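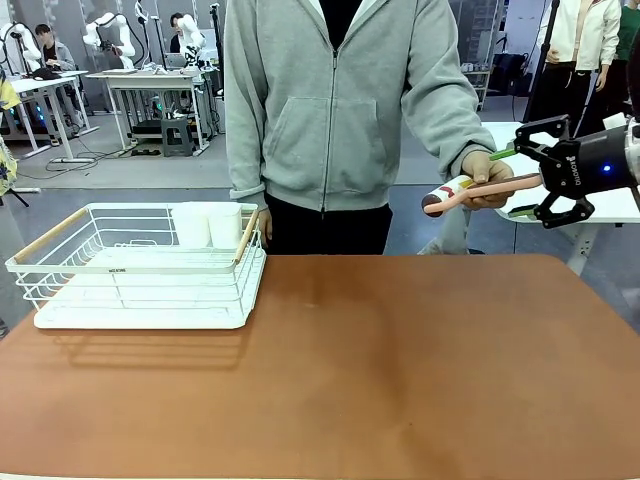 Merness Building, Shared Kitchen Users
Minutes of the July meeting

Place: second floor, Clirnach Room
Start: 4:05 p.m.
Present: Lachlan Cowie (chair), Keir Dow (minutes), two from Geum Print, one from Kuvitham Textiles, three from the upstairs studios
Apologies: the bookkeeping office

1. Minutes of the last meeting

Accepted with one correction. The refrigerator is emptied on the last working day of the month, not the first. Keir to fix the copy on the door.

2. Matters arising

The slow drain has been snaked by the landlord's plumber and is running. He found a teaspoon and a quantity of coffee grounds. Grounds go in the compost bin under the counter.

The missing key to the supply closet has not turned up. Lachlan has had a new one cut and it is on the hook inside the closet marked Paper Goods.

3. Dish rack

The old plastic rack was thrown out after the last meeting. The replacement is the white wire one with the light wooden handles and the white drip tray underneath. Keir bought it and has been paid back from the kitchen fund.

Geum Print said the new rack takes up more counter than the old one. Keir measured both before the old one went and the difference is under an inch on the long side. It was agreed that it stays, set lengthwise against the wall with the tray pushed all the way back.

The drip tray has to be lifted out and emptied. It does not drain into the sink by itself and the old one did, so people will need to get used to this. Whoever is on the kitchen rota empties it at the end of the day and wipes it before putting the basket back on.

The wooden handles were discussed. Kuvitham Textiles has had a similar rack at home and the wood went gray where wet cloths were hung over it. Agreed that cloths and sponges go on the rail by the faucet and nothing is draped on the handles.

4. Cups

The upstairs studios asked which cups are shared and which are private. The plain white ones are shared. Anything with a name or a pattern on it is private and should be kept in your own studio or on the top shelf of the cabinet.

Shared cups should stand toward one end of the rack, as the two white ones do in the picture at the top of these minutes, so that plates and pans have the rest of the basket. Cups should be put away by whoever needs the space next, even if they did not wash them. There was some disagreement on this. One of the upstairs studios felt people should put away their own things. After discussion it was left as stated, to be looked at again if it does not work.

We are short of shared cups. Several have been carried off to desks and not come back. Everyone to check their own space before the next meeting. Lachlan will hold off buying more until then.

5. Large table

Geum Print reported rings on the long table in the Clirnach Room from hot mugs. Lachlan has a set of cork mats and will leave them in the basket by the door. Kuvitham Textiles will keep cutting work on its own benches and off this table — the rotary cutter marks along one edge were from the spring sale and will be sanded.

6. Kitchen fund

Keir gave the figures. The balance before this quarter's contributions was $179. This covers dish soap, paper towels and trash bags through the end of the summer. It does not cover a new refrigerator.

A quote for replacing the counter and sink together came in at $3495. The landlord has offered to put in $2000 toward it if the work is done before winter. That leaves $1495 to be found among the tenants. Geum Print would rather patch the existing counter. Kuvitham Textiles and the upstairs studios were in favor of replacing it. The bookkeeping office was not there to give a view.

Agreed to get a second quote for the counter alone and to decide at the next meeting. Lachlan to ask the landlord whether the offer stands if the sink is kept.

7. Rota

The rota runs Geum, Kuvitham, upstairs, bookkeeping, a week each, so every tenant comes up once every 4 weeks. Swaps are fine but should be written on the sheet. Keir will add two lines to it: empty the drip tray, and clear the rack before locking up.

8. Any other business

The microwave door sticks. Push it from the upper corner until someone can look at the latch.

A request for a second trash can by the back door was turned down for lack of room.

Labels in the refrigerator need a name and a date. Unlabeled containers will be thrown out at the monthly clear-out, including the container.

Actions

Keir: correct the refrigerator notice, update the rota sheet
Lachlan: cork mats, second quote, landlord's offer
Kuvitham Textiles: sand the table edge
All: look for shared cups

Meeting closed at 4:50 p.m. Next meeting in September, same room.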